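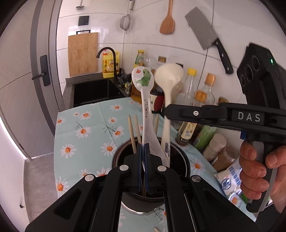
Utensil holder on the table – how do you keep the bottom clean?

Forum: Kitchen and Dining > Storage and Organizing

mulinaf
Posted 5 Sep 2023

We keep our everyday utensils in a round container with a metal rim and base, right on the dining table. Chopsticks, a cream ladle, my son's plastic dinosaur spoon, whatever else gets used daily. It saves a trip to the drawer and everybody can reach it.

The problem is the bottom. It has no drain holes. Every couple of weeks I tip it out and there is a film down there, sometimes a bit of gray water. The chopsticks are the worst because the ends that sit in it go dark. I wash it, dry it, put everything back, and it happens again.

Things I have tried:
Paper towel folded in the bottom. Works for a few days, then it's a wet paper towel.
Dry rice in a small cloth bag. My husband threw it out.
Standing everything on a rack overnight before it goes in. Works when I remember.

Is there a better way, or do I need a different container?
Nafula

k_urio
Things need to be dry before they go in. That's really the whole answer. A closed container on a table has no airflow at the bottom, so whatever drips stays there. I run a towel over the chopsticks and stand them in the dish rack until morning.

If you want to change the container, get one with holes and a saucer. Masanja makes a ceramic one, I've had mine 6 years.
Kimutai

plainoak
Holes and a saucer just moves the water into the saucer. Then you have a ring on the tablecloth.

k_urio
You empty the saucer.

plainoak
I know you do. I'm saying most people with kids at the table won't.

teacupshelf
Which way up do you put them in? I see people argue about this. If the bowl of the spoon is up, the water runs down the handle and collects at the bottom. If the bowl is down, the part you eat with sits in whatever is in there. I go bowl up and accept the water.

mulinaf
Bowl up for spoons and the ladle. I don't want the eating end sitting in the film. It also means my son can find his spoon by the dinosaur. He's 3 and he won't use any other one, so if it's handle up he pulls everything out looking for it.

teacupshelf
Same with ours except it's a fork with a truck.

How is the print on the spoon holding up? Ours went in the dishwasher and the truck was half gone by the end of the summer.

mulinaf
You can still see the dinosaur and the little butterfly fine, and the lettering on the handle. I wash it by hand. Not for the print, we just don't have a dishwasher.

rubberfeet
Take the chopsticks out of there. Wood and plastic and a ladle all in one container is the problem. Wood holds water and keeps the rest damp. Chopsticks should lie flat in an open tray with some space between them.

k_urio
Disagree. I've stood wooden chopsticks upright for years with no trouble. They dry faster upright as long as they aren't packed in tight.

rubberfeet
Upright in an open rack, sure. In a closed cup the ends are sitting in the wet part. She already said they go dark.

k_urio
Because they go in wet.

plainoak
You two are saying the same thing.

rubberfeet
We are not. He says dry them first and then the cup is fine. I say the cup isn't fine for wood at all. I threw away around 100 of the cheap kind before I worked that out, we go through a lot of them at our place. Switched to a flat tray and haven't lost a pair to mold.

dottie_m
For the film: baking soda and hot water, leave it 8 minutes or so, then a bottle brush. Dish soap on its own leaves something behind on metal, at least on mine. Turn the container upside down on a towel after, and leave it there. Don't just wipe it out, the seam where the base joins the side holds water and you can't get a cloth in.

mulinaf
I hadn't thought about the seam. I do just wipe it out. Will try leaving it upside down.

teacupshelf
You can also get a silicone disc with ridges for the bottom. Stelivix has them, and Kevari has a cheaper one that you can trim with scissors. It keeps the ends up off the base. You still have to wash it but the chopsticks aren't sitting in anything.

plainoak
Had the Kevari. Trimmed it too small and it slid around. Measure the inside at the bottom and not at the rim, mine was narrower at the bottom.

rubberfeet
Another thing to wash.

ginger_pot
Coming at this from the other side – does the ladle need to live on the table? I'd put it with the pots. It's the heaviest thing in there and it takes up the most room at the top. Fewer things in the container means more air between them.

mulinaf
We eat soup most nights, so it's on the table anyway. But you're right that it could go back to the stove after. I'll try it without for a week.

ginger_pot
If the ladle still has the sticker on the handle, get it off. Water gets under the paper and it goes slimy. Cooking oil on a cloth, leave it ten minutes, then rub.

mulinaf
It does still have it. I stopped noticing.

dottie_m
What's the tablecloth, is it wipeable? I have a vinyl one and if the container sits in the same place with a damp base it leaves a mark that won't come out. I put a cork coaster under mine.

mulinaf
It wipes down, yes. Pale aqua with daisies, from Ravell. No mark so far but I move it around when I set the table. I'll put a coaster under it.

k_urio
So, dry first, wash it out properly, let it drain upside down. Try that before you buy anything.

rubberfeet
And chopsticks in a tray.

k_urio
If you have somewhere to put a tray.

mulinaf
Update. I did the baking soda and left it upside down overnight. A fair amount of water came out of the seam onto the towel, so dottie_m was right about that. Ladle is with the pots now and the sticker is off. Chopsticks are staying in the container for the moment but they go on the rack first. I ordered the Stelivix disc before I saw Kimutai's post, so I'll be trying that too.

The old chopsticks with dark ends I threw out. Do people sand those or is it not worth it?

rubberfeet
Not worth it. They're cheap.

ginger_pot
I've sanded good ones and oiled them. Fine grit, only the last inch. Wouldn't bother for everyday ones.

plainoak
Let us know if the disc fits.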